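3.2 Timber panels and finish

Softwood panels, rough sawn, bought as one lot from Partanen in January. 50 panels in all, cut to the same length and left under cover at the Latham yard until the moisture readings settled. Two finishes: the oil-based stain already used in our earlier work (Orkari) and a water-based one (Prusta). Bare panels kept as controls. Each stain stirred, brushed on along the grain, excess wiped off after 35 minutes.
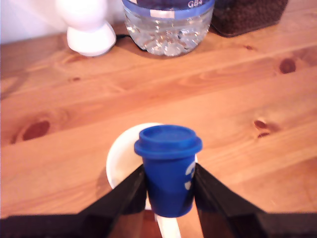
Photo: O. Karppinen

Panels then went up on the south-facing rack, at the angle used by Manninen and Robichaud. No cleaning between readings. Rain washes some of the dirt off anyway, so colour was taken at the same three marked points every time, and the worst reading kept. Bottom edges were sealed with wax. Two panels split along a knot in the first frost and were left out of the averages, though they stay in the raw tables.

Fading was quicker on the water-based finish for the first part of the run, then the two lines come together (Table 4). Green growth mostly on the lower third, both finishes, and worst were the rack sits close to the hedge. We did not expect the controls to grey as evenly as they did. Ruotsalainen found much the same on larch, but with a thicker coat and a shorter run, so the comparision is loose.
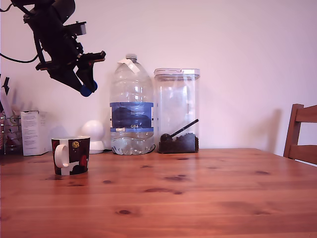 Figure 2. Robot arm with open gripper; mug on wooden table.

Recoating was tried on a small set only, see 3.4.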